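Housekeeping and Home Organization, Evening Course
Unit 7: The Small Things Box
Instructor: Aurelia Tudose

1. Why we speak about small things

In Unit 6 we worked with shelves and with linen. Those are large things and they have a natural place. The difficulty in most homes begins with objects smaller than a hand. They come out of pockets and bags, they are put down near the door, and after some weeks they cover every flat surface.

Mr. Wissam Qudah, who taught this course before me, used the name "arrival items" for them. I keep his term in these notes.

2. Choosing the box

For the first sorting you do not need to buy anything. A cardboard box with the sides cut low is enough. The sides must be low so that you can look at everything from above without digging. A deep box becomes a second drawer, and things at the bottom are forgotten there.

Put the box on a table with good light. Lay the items flat on the floor of the box, in one layer, and do not group them yet. Toiletries, keys and chargers may lie next to each other at this stage — the grouping is the next step.

A typical first layer has one large item, such as a squeeze bottle with a light-blue cap, and many little ones near it: a small bottle of blue liquid, a pale-pink tube, a wall charger with a short white cable, a key on a round ring, a flat blue plastic holder. 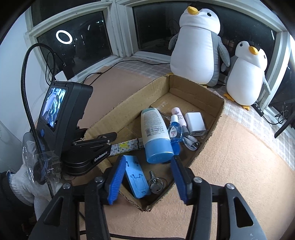
3. Grouping

Take the items out one by one and make groups on the table:

Personal care. Read the back of each bottle and tube. If there is a date and it has passed, the item leaves the house. Liquids must stand upright in storage.

Power and cables. Keep the charger and its cable together. A short cable can be folded in loose loops; do not bend it sharply near the connector.

Keys. Every key receives a paper tag on the same day. A key which no one in the home can name waits 14 days in an envelope, and then we decide.

Cards and holders. Check that a holder is empty before you put it away.

Unknown. This group is allowed, but it should have not more than two items.

4. Homework

Do one box at home and write down where each group will live. Half a page is sufficient. Please bring also the Bridness drawer plan from last time — we will compare it with your list.

Reading: the handout "Pockets and Entrances", sections 1 and 2.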